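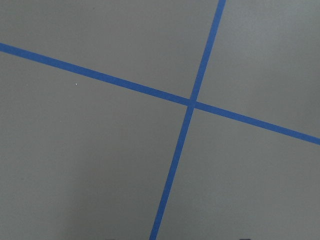
Four people, one dining table: how are you splitting it?

Home and Study > Furniture and Layout

benedicta_a
Posted Mar 30, 2020

Two adults working from home and two kids doing school from home, and the only big flat surface in the house is the dining table. It's a Flandska extending one, 2 metres long with the leaf in. We've had it up full length for a week and it's chaos. My paperwork ends up under someone's colouring in, the laptop leads cross over each other, and then everything has to come off by 6 so we can eat.

I don't want to buy desks. There's no room for them and I'd only be putting them on the verge in a few months. What I'm after is a way to divide up what we've got. Has anyone done this and had it last past the first morning?

Benedicta Acheampong

mallee_dave
Reply 1

Dividers. We used the sides off an old flat-pack bookcase standing on edge with brackets. The kids can't see each other so they can't annoy each other. Takes two minutes to lift off at tea time.

tuckshop_tess
Reply 2

Tried dividers, hated them. The table felt like a polling booth and I couldn't see what the little one was up to. We went with tape. Everyone knows where their patch ends and you can still talk across it.

FEshun
Reply 3

Tape works if you plan it a bit first. I've been sharing a workroom for years and have marked out plenty of benches. What I'd do:

1. Clear the table completely and wipe it down. Let it dry off. Tape over crumbs or hand cream will lift by lunchtime.

2. Decide who needs what before you cut anything. Equal quarters sound fair, but someone with a laptop and a folder needs more depth than a child with a workbook. Then run the tape in long single strips and press it down with your thumb as you go. Painter's tape is fine. If a line comes out a bit crooked, leave it. Pulling it up and relaying it three times just kills the stick.

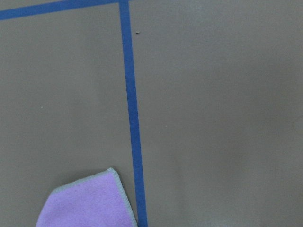 3. Sort out the power. One board in the middle underneath, leads coming up at the nearest edge to each person. No lead goes through anyone else's section.

4. Give each person a tub on the floor. At pack-up everything in your section goes in your tub. I use the Akolgo ones with the clip lids, but a washing-up tub would do.

5. Replace the tape every week or so. Don't leave it down for months, particularly if the table gets afternoon sun.

Fuseini Eshun

mallee_dave
Reply 4

Point 5 is my problem with the whole thing. I put tape on a varnished table once and it took the finish off with it. I'd want to know what the top is before telling someone to stick anything to it.

FEshun
Reply 5

Fair point. Try a bit on the underside first and leave it two days. Old shellac or wax finishes, I wouldn't do it at all.

benedicta_a
Reply 6

Top is laminate, so I'm not too worried. It's had Texta, nail polish and a hot casserole dish on it and come through.

Dave, I like the idea of the dividers for my husband, who is on the phone most of the day. I don't think they'd help with noise though?

mallee_dave
Reply 7

No, they do nothing for noise. Phone person needs to go in another room. Mine takes his calls sitting on the laundry step.

quollhouse
Reply 8

I disagree with splitting the table at all. We do it by time. Kids have the table from 9 until lunch, adults have it after, and whoever isn't on it uses the couch or a lap tray. Everyone gets the full 2 metres when it's their turn and there's nothing to stick down.

tuckshop_tess
Reply 9

That only works if your boss doesn't mind you on a couch all morning. I have two screens. They're not going on a lap tray.

quollhouse
Reply 10

True, I've only got the one laptop. For two screens you'd need a fixed spot.

wren_and_co
Reply 11

Has anyone looked at the Brerkex fold-down wall desk? It was up to 100 dollars cheaper in February than it is now and every shop near me is out of them. There's a 21 day wait.

FEshun
Reply 12

I've fitted one. It's all right, but it needs to go into studs, and the hinge pinches your fingers. I wouldn't wait three weeks for it.

benedicta_a
Reply 13

We can't drill anyway, we're renting.

I've had a go with the tape tonight. I've given myself the end nearest the window, kids along one side with a gap between them, and husband has a small section for the laptop but does his calls from the bedroom. The eldest has already asked whether her brother's elbow counts if it's in the air above her line. I've said yes.

tuckshop_tess
Reply 14

Ours argued about elbows too. It settled down by the Thursday. Put the pencils in one shared tin on the line between them or you'll have the same fight over the sharpener.

benedicta_a
Reply 15

Good idea, will do that in the morning. I'll come back next week and say how the tape's holding up.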